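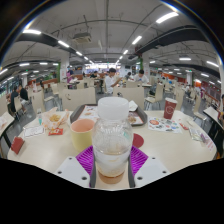 Ralico Box Scores

This data set holds box scores of the Tarnilar basketball league. It has 304 games and covers 54 players of the Forsberg and Taltine clubs. Each row is one player in one game, with minutes, points, rebounds and fouls. The files are in CSV format, and the separator is a semicolon.

Games that were stopped before half time are not included.

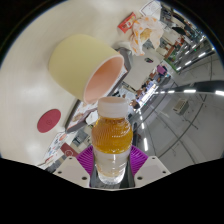 Why do some rows have no minutes?
In the 2 oldest seasons the scorers wrote down only points and fouls, so the minutes field is left empty there. Please do not read it as zero.

License: free for study and teaching.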